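When the count stops meaning anything

Galia makes a line of scented candles in tins and ribbed glass holders, and for most of its life the packing has been done by people standing at benches. Since February the Dudton site has been trying two arms at a table for the placing and returning of pieces. I advise on work measurement there, and I think the firm is measuring the wrong thing.

The job is dull to describe. A piece is taken from the bench, set on a raised tray, and later taken off again. A trained packer does it without looking.

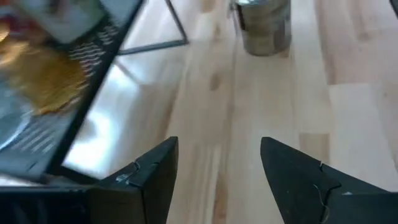 View between the fingers, near the edge of the rack.

The first weekly report gave 1551 placements and 13 stops. Management read the first figure. Tia Dawber, who supervises the bench, read the second, and she was right to. A stop takes a person away from whatever else they are doing, and it does not arrive on a schedule. Five minutes of attention, spread across a shift in pieces nobody chose, costs more than five minutes.

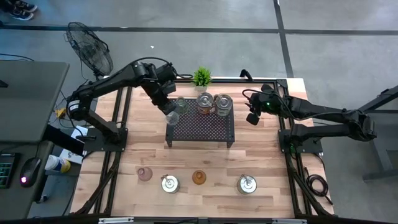

The two-arm table, with the tray between the arms and tins and glass along the front.

Under the old arrangement a packer's skill was in the hands. It is now in the preparation: how far apart the pieces stand, which way a lid faces, whether a tall piece blocks the approach to a short one. Keith Te Moana packed for years and now sets out tables. His pay grade still describes the former job. The grade sheet has a line for units per hour and no line for layout, so on paper his output has fallen to nothing.

I do not accept the usual reply that this will settle once the arms improve. Better arms will be given harder pieces. The preparation will change and will still need doing by somebody who understands both the goods and the machine.
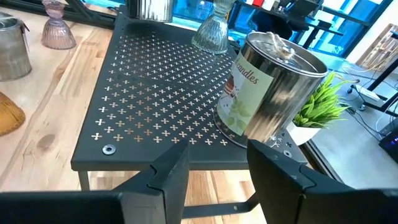

Large tin with a rope handle on its lid, near the front of the perforated top.

Roy Oakley, on the engineering side, argues that the packaging should be altered to suit the gripper: plain lids, no rope, straight sides. It is a fair proposal and a cheap one. It also moves a decision about the product into the hands of whoever buys the equipment, and the sales staff at Skutville heard of it only on a Thursday call, after a drawing had been made.
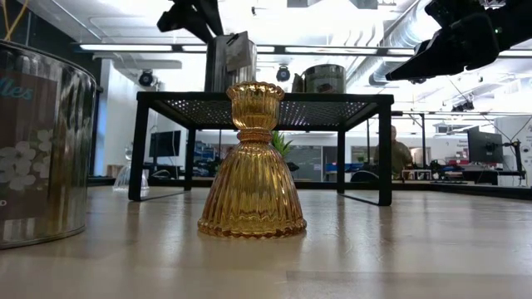
My own proposal is narrower. Record three things for each shift: placements, stops, and the minutes a person spends setting out and recovering. Record them by type of piece, as an average across the range hides the differences that matter. An amber glass holder with a narrow neck between a fluted base and a scalloped cup offers quite different places to grip from a straight-sided tin, and the two should not share a line in the table. Then regrade the preparation work on the third figure. Natalie Hollis in payroll has confirmed that the system can carry another job code, and the form for requesting one is a single page. I have filled it in and sent it to Dudton for signature.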